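Participants Wanted: Office Chair Handling Sessions, Kalholm Building

Posted December 31, 2025

Clutska is looking for adults to take part in paid sessions on how people hold, turn and move ordinary office furniture. Sessions begin in January at our rooms in the Kalholm building on Gundale Road. We have 81 places to fill.

What the study is about

Office chairs get pushed, pulled, lifted over cords, turned around and parked under desks all day long, mostly by people who are thinking about something else. We want to know where people put their hands when they do this, how far they lean over, and which parts of the chair they avoid. The results go to the design team working on the Rojanasak seating range, mainly for decisions on the height of the backrest and the shape of the armrests.

What you will do

You will work with one swivel chair at a time. Most tasks are done standing. You will be asked to move the chair from one side of the room to the other, turn it to face a cabinet, back it up to a desk, and tip it slightly to look at the underside. Some tasks are done from behind the chair with both hands on the backrest.

For part of the session, patterned cubes are used with the chair. They are white with black square markings and are handled at the top of the backrest, one in each hand. A staff member will show you how to hold them and when to let go. Please keep your fingers off the printed faces as much as you can. If a cube shifts or comes away, stop and tell the staff member. Do not try to put it back yourself.

There is no right way to do the tasks and you are not being scored. Work at your normal pace. If something feels awkward, say so, and it will be written down.

Time and pay

Each person attends 2 sessions on different days. The sessions are the same length, and there is a break in the middle of each one. Pay is a flat rate for each session, stated in the confirmation letter, and is sent by bank transfer within 10 working days of your second visit. If you come to the first session and cannot make the second, you will still be paid for the first.

Parking behind the building is free. We do not pay travel costs.

Who can apply

You must be 18 or older and able to stand, bend and push a chair on a hard floor without pain. No office experience is needed. We are short of people who are left-handed and people under 5 feet 3 inches, and would like to hear from both.

Please do not apply if you have had back, shoulder or wrist surgery in the past year, or if a doctor has told you not to push or lift.

People who took part in the desk height sessions last fall may apply again. Clutska employees and members of their households may not.

What to wear

Wear closed shoes with flat soles. Sneakers are best. There are cords and power strips on the floor in the work area, and we cannot let anyone in wearing sandals, heels or socks alone. Long sleeves are fine if they do not cover your hands. Loose scarves and long necklaces should be left in the lockers. If you have long hair, bring something to tie it back with, as many of the tasks involve looking straight down.

Phones stay in the lockers during tasks. You can use them during the break.

Records

Your movements and your comments are recorded during the sessions. Your name is kept apart from the recordings. You may stop at any time, and you may ask for your records to be deleted up to the day of your second session.

How to apply

Pick up a form at the front desk or write to Clutska Participant Office, Suite 3000, Kalholm Building, Gundale Road. Include your name, a daytime phone number, your height, which hand you write with, and any days you cannot attend. Mark the envelope "Chair sessions."

Places are offered in the order that forms arrive, except for the two groups mentioned under "Who can apply." If all places are filled, we will ask whether you want to be kept on the list for the next round.
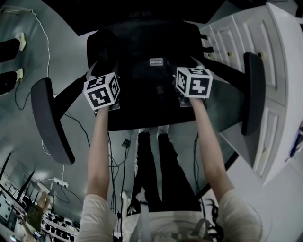

Holding the cubes at the top of the chair back.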